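Cestos, caixas e outras promessas de arrumação

Galeria: rattan sintético, uma mesa branca e muita desconfiança

Texto de Elaheh Parsa

Tenho um problema antigo com cestos. As revistas de decoração tratam-nos como solução e eu, que já esvaziei muitos armários alheios, encontro-os quase sempre cheios de carregadores sem telefone, velas a meio e manuais de eletrodomésticos que foram para o lixo há anos. Um cesto esconde. Se isso é arrumar, então a gaveta dos talheres da minha avó, que fechava com o joelho, também estava arrumada.

Mesmo assim aceitei fazer esta página. A Ladan Nazari, que gere a secção de casa aqui no site, queria uma galeria bonita sobre cestos entrançados, com muita luz e frases curtas. Ficou com uma imagem e com frases de tamanho variável. Discutimos isso em janeiro e não vale a pena voltar ao assunto.

O ponto de partida foi a remodelação de uma despensa num segundo andar, projeto a que o atelier deu o nome de Destia por razões que ninguém me soube explicar. A despensa é estreita, tem prateleiras até ao teto e uma porta que abre para o lado errado. O plano inicial previa cestos em todas as prateleiras, todos iguais, todos com etiqueta. Eu votei contra. Perdi em parte.

O material

Comecemos pelo que se compra quando se compra «rattan». A palavra aparece em tudo, do cadeirão de jardim ao porta-guardanapos, e na maior parte dos casos refere-se a uma fita de plástico com cor de mel. Não tenho nada contra o plástico, desde que a etiqueta o diga. O que me irrita é a conversa à volta: «inspiração natural», «toque artesanal», «alma mediterrânica». Um cesto sintético pode ser um objeto decente. Lava-se debaixo da torneira, não larga lascas nas camisolas e não ganha aquele cheiro a cave que o vime apanha numa casa húmida. São três vantagens concretas e nenhuma delas precisa de alma.

O defeito está na outra ponta. O vime envelhece de uma maneira que se tolera, escurece, racha, remenda-se com um pouco de paciência. A fita sintética parte e fica partida, com uma ponta espetada que prende em tudo. Já tentei colar uma dessas pontas. Colei também o dedo.

Corrado Fiore, que desenhou as prateleiras, defende os sintéticos por causa da cor. Diz que aquecem uma divisão branca. Respondi-lhe que uma lâmpada faz o mesmo e ocupa menos espaço, mas reconheço que o tom ajuda numa despensa sem janela. O castanho-mel não é uma cor única, passa do dourado ao âmbar conforme a luz que lhe chega, e isso dá-lhe alguma vida. Alguma.
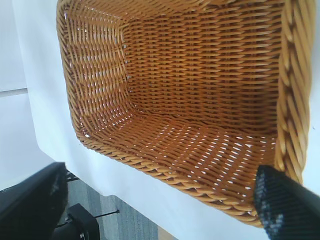

Cesto retangular em rattan sintético castanho-mel, com rebordo entrançado em corda, mais claro do que o interior. Reparem nos pontinhos de luz entre as tiras.

Os pontinhos de luz são o que toda a gente acha encantador e o que a mim me faz levantar a sobrancelha. Se a luz passa, o arroz passa. A massinha de estrelas passa. As migalhas passam com certeza e vão parar à prateleira de baixo, onde alguém há de dar com elas. Um fundo entrançado só serve para coisas maiores do que os buracos, o que parece evidente até se ver quantas pessoas lá metem saquinhos de especiarias mal fechados.

Já o rebordo tem o meu respeito, com reservas. É a peça que mais sofre em qualquer cesto, porque é por ali que se pega, se puxa e se arrasta. Um rebordo grosso e torcido distribui melhor a força do que uma simples dobra da fita. Também apanha pó com uma dedicação extraordinária, e limpar os sulcos exige uma escova de dentes velha e uma tarde que se podia gastar noutra coisa.

A trama

A trama, por cima e por baixo, fita larga na horizontal e montante fino na vertical, é a mais comum e a menos discutível. Funciona há séculos. Quando as filas estão bem apertadas, a parede aguenta-se direita mesmo com o cesto vazio. Quando o fabricante poupa fita, as filas abrem e o cesto ganha barriga ao fim de uns meses na prateleira. Na loja, o teste é simples: empurrar a parede com o polegar e ver se volta ao sítio. Os vendedores não gostam, mas ainda não me expulsaram.

Outra coisa a verificar são os cantos. É aí que a fita dobra mais e é aí que começa a ceder. Passem a mão por dentro, devagar. Se arranha, larguem. Se está coberto por um forro de tecido com laçarotes, levantem o forro antes de acreditar nele.

As medidas, esse desgosto

Os catálogos da Jilton e da Flotham foram os dois que percorremos para este projeto. Nenhum me convenceu por inteiro. Os da Jilton vêm com as medidas exteriores em letra grande e as interiores em parte nenhuma, o que num cesto com rebordo grosso faz bastante diferença. A Flotham dá as duas, mas numa tabela onde altura e profundidade trocam de lugar a meio da página. Escrevi-lhes. Recebi um agradecimento automático e um pedido com o número 2407, que continua, tanto quanto sei, em análise.

Por causa disso encomendámos um modelo que entrava na prateleira e não saía dela. Entrava de lado, com jeito, e depois o rebordo encostava ao montante e ficava preso. Behrouz Golestani, o carpinteiro, propôs rebaixar a prateleira. Eu propus devolver o cesto. Devolvemos o cesto.

Meçam a prateleira, meçam a abertura e descontem a largura da mão dos dois lados. Um cesto ajustado ao milímetro fica lindo nas fotografias e transforma cada ida às bolachas num exercício de força.

O que lá pôr dentro

Depois de muita conversa, ficámos com cestos apenas em 2 prateleiras. As outras levam frascos de vidro e caixas lisas com tampa, onde se vê o que há e o que falta. A lista do que considero aceitável num cesto entrançado é curta.

Pano de cozinha dobrado. Não cai pelos buracos, não pesa e respira.

Cebolas e batatas, em cestos separados, e só se alguém se lembrar de espreitar o fundo. O ar a circular é uma vantagem verdadeira da trama aberta. A casca que se solta é o preço.

Pão, com um pano por baixo, numa casa onde o pão dura pouco.

Garrafas deitadas, nunca. Rolam, batem, e o dia em que uma verte é o dia em que se descobre que o fundo não retém nada.

Brinquedos, talvez, se forem grandes. Peças pequenas, as mesmas razões do arroz.

Papéis, de maneira nenhuma. Um cesto de papéis é uma pilha de papéis com paredes.

Nam-gil Cho, que mora na casa e portanto tem mais direito a opinar do que eu, acrescentou a esta lista os sacos de pano das compras. Achei mal e ele pôs à mesma. Parece que resulta. Digo «parece» porque a primeira semana de qualquer arrumação corre sempre bem, e eu só acredito nas coisas depois do primeiro inverno.

Etiquetas

Queriam pendurar uma etiqueta de cartão em cada cesto, com cordel, letra manuscrita, o costume. O argumento era que assim toda a gente saberia onde estão as coisas. O meu contra-argumento: se um cesto precisa de legenda para se saber o que tem, devia ter sido uma caixa transparente. Chegámos a um acordo que não agrada a ninguém, com etiquetas só na prateleira de cima, onde não se vê o interior sem escadote. O cordel já se desatou numa delas.

Quanto custa isto tudo

Mais do que devia. Para cestos e caixas estavam reservados 200 euros, e a maior fatia foi-se nos cestos, que são a parte menos útil. A loja Salehi, onde acabámos por comprar os que ficaram, não faz desconto de quantidade nem finge que faz, o que agradeci. Também deixa meter a mão dentro dos artigos expostos sem que apareça alguém a perguntar se pode ajudar.

Se tivesse de repetir, comprava primeiro os frascos, vivia com eles um mês e só depois decidia se faltava algum cesto. A ordem habitual é a contrária: compra-se o conjunto de cestos porque estava bonito na montra e passa-se o resto do ano à procura de coisas para lhes meter dentro.

Limpeza

Pano húmido por fora, aspirador com a escova mais macia por dentro, escova de dentes no rebordo. Água morna com um pouco de detergente quando o caso é sério, e secar virado para baixo. Não experimentei a máquina de lavar loiça, apesar de haver quem jure por isso. Também há quem jure que o sol direto não altera a cor do sintético, e eu tenho na varanda um cadeirão que discorda, desbotado do lado direito e quase novo do esquerdo.

A Ladan pediu-me que terminasse com uma nota positiva. O cesto castanho-mel não me desagrada. Tem boa parede, bom rebordo e uma cor que se aguenta ao lado da madeira. Continuo a não lhe confiar o arroz.

Comentários e fotografias de despensas podem ser enviados pela página de contacto. As perguntas sobre onde comprar estão respondidas no texto, na parte do dinheiro.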